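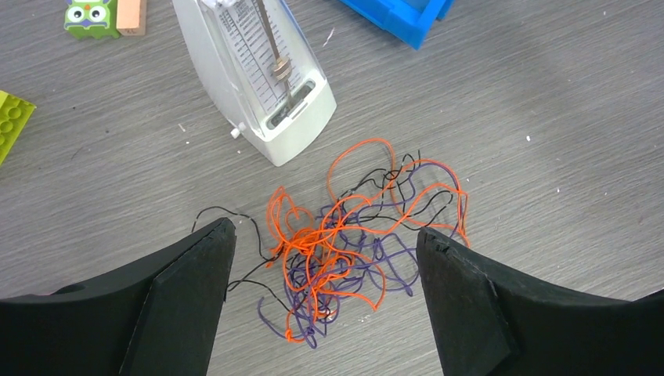 *Figure 1. Wrist camera view with the wire clump between the fingertips. Metronome at the back.*

# Picking from a tangle: grasp planning in Sutine

Final report, Saturday, June 5, 2021

## What we set out to do

Our project proposal, written in December by people who had never tried this, promised a planner that would "pick up thin deformable objects in clutter." We spent the spring finding out how much each of those words was worth. The planner is called Sutine. It takes one color frame from the wrist camera, decides where the fingers should close, and hands a pose to the Kuzmenko motion server, which either moves the arm or returns error 51.

The object is a knot of orange, black and purple wire. It has no model, no stable shape and no obvious top.

## Perception

The first version segmented by color. Orange was easy. Purple was mostly fine. Black was a disaster, as the fingers are also black and sit in every image, so Sutine's favorite grasp for the first two weeks was its own left fingertip. We now apply a fixed mask over both fingers before segmentation. The mask was drawn by hand in an afternoon and has outlived three cleverer ideas.

Tracing individual strands did not survive. The tracer would follow an orange loop, meet a crossing, and come out the other side convinced it was purple. We dropped strand identity and switched to a density map: smooth the mask, find the peak, and close the fingers across the local direction of the wire.

The other things on the table are there so that the detector has something to be wrong about. It took the metronome's pendulum rod for a wire often enough that we added a width check and a curvature check. Straight and thin is now rejected — a wire in our tangle is never straight.
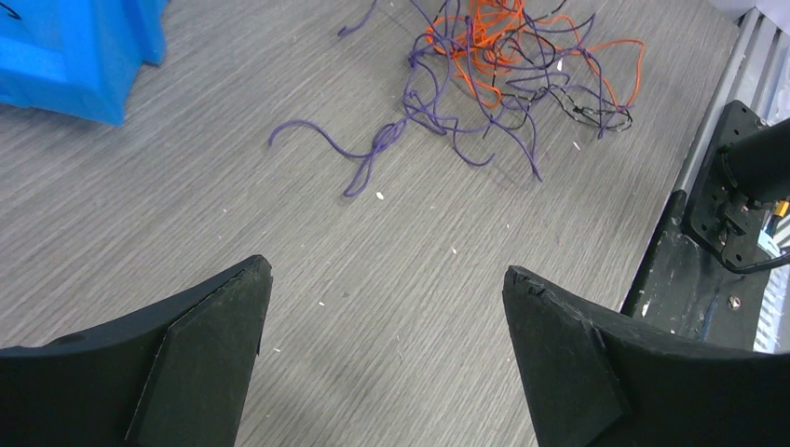

*Figure 2. Fingers open short of the tangle, with a purple strand trailing toward the gap.*

## Planning

A strand like the purple one in Figure 2 is tempting. It is away from the pile, it has a free-looking end, and the early planner went for it every time. We added a penalty for low density, which cured this and made the planner slightly too fond of the middle of the knot. The weight is 15. We have no theory for why it is 15.

Poses near the hardware on the right are cut by a keep-out box. The box started out in the wrong coordinate frame and for a while protected a region of air.

## Results

We ran 200 trials, logged in Preto. Of these, 35 ended with error 51 before the arm moved, and nearly all of those came from a wrist angle the planner should never have proposed. We have left them in the totals. Cornenent, the replay tool we wrote for checking old frames against new code, found most of the bad angles after the trials were over.

## Still open

- Depth is a constant table height, set in the config file.
- The finger mask must be redrawn if the camera is bumped.
- Sutine cannot tell one wire from a clump after closing, so it reports both as success.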